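Sorting returns at Madigan, now with an arm

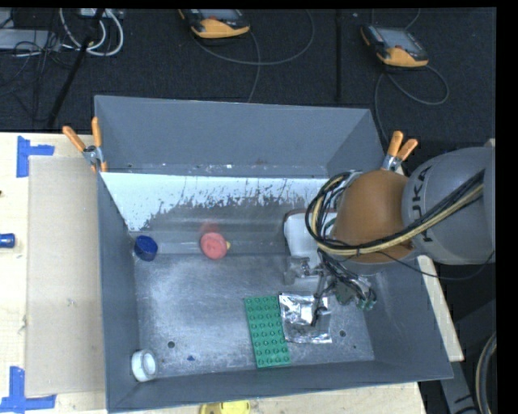

I've been packing and sorting at Madigan for long enough to have opinions about the returns bench, and since September the returns bench has had opinions about me. Everything that comes back to our warehouse loose, with no box and no label, gets tipped out and has to be sent home to the right shelf. It used to take two of us a whole morning (and a lot of coffee!). Now the arm does the first pass. It goes down into a gray metal bin full of odds and ends, and the mix is as silly as it ever was – a green building-brick plate right up against a shiny foil packet, say, which I would have grabbed together without thinking and which the arm has to take one at a time.

The setup was put in by Duvum, and the plan is for it to handle up to 200 pieces a shift by the time the holiday rush starts. Last week's best shift was 137, so we're getting there. Anything it can't make up its mind about stays in the bin for a person, and that person is usually me.

So what changes for us? Hours stay the same, we've been told in writing. Two of the bench jobs are turning into what the notice calls "cell attendant," with a short training course over at the Clurkora site and a bit more on the hourly rate. Cormac Mac Mathúna from our shift has already done his and came back talking about grip force all through lunch. I'm signed up for the next round.

Not everyone is thrilled. A few people liked the bench because you could sit and chat, and attending the arm means standing and keeping your eyes on it. My back has mixed feelings too, though I do like not bending into that bin all day! The shift reps have asked for stools and a proper rotation, and management is supposed to answer before the end of the month. The sign-up sheet for the training is by the time clock – 78 of us are eligible, so put your name down early.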